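Painting Small Wood Pieces Without the Mess

Small parts are harder to paint than big ones. Drawer knobs, game pieces, shelf pegs and toy blocks all roll around, stick to the newspaper and pick up fingerprints. These are the methods I have settled on after a few winters of doing this at the kitchen counter.

Sand first, and sand less than you think. Lay a full sheet of 120 grit face up on a flat surface and move the piece over the paper. Moving the paper over the piece rounds off the edges. Finish with a few light strokes on something finer, then wipe with a barely damp cloth and leave it for an hour.

End grain drinks paint. Give it a thin coat of sealer or watered-down white glue, let it dry, and knock back the fuzz. Two coats of color will then cover where it used to take four.

For masking, use the low-tack painter's tape and press the edge down with a spoon handle. Pull it while the last coat is still slightly soft, back over itself at a sharp angle. If you wait overnight, score the line with a craft knife first.
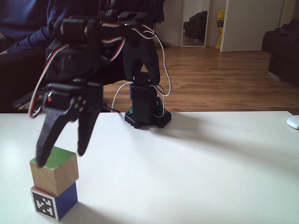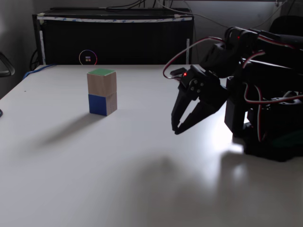

Most acrylic craft paint feels dry in 40 minutes and is still soft underneath. Two painted faces pressed together at that stage will bond, and when you separate them one side takes a patch of color off the other. Tincuța Iordache, who taught me most of this, leaves hers a full week before anything touches anything. If you only paint one face, the way the top of the upper cube is green and the rest of it is left pale wood, you can set the piece down on a bare side and avoid the problem. For pieces painted all over, push a pin into the least visible face and stand it in a scrap of foam.

Paste wax helps too – a very thin coat, buffed after ten minutes. Skip it on anything a small child will chew.

Brushes: a flat one, half an inch wide, does nearly everything. Rinse it in cool water before the paint gets up into the metal band, reshape it with your fingers and dry it lying down. Old paint at the base of the bristles will come out with dish soap and an old comb.

Leftover paint keeps best in a small jar filled close to the top. Write the color and what you used it on across the lid.

Related tips
Getting Wax Off a Tablecloth
Loosening a Stuck Jar Lid
Which Glue for Which Job
Storing Sandpaper So It Stays Flat

Contact | Copyright Stukument Home Notes | Back to top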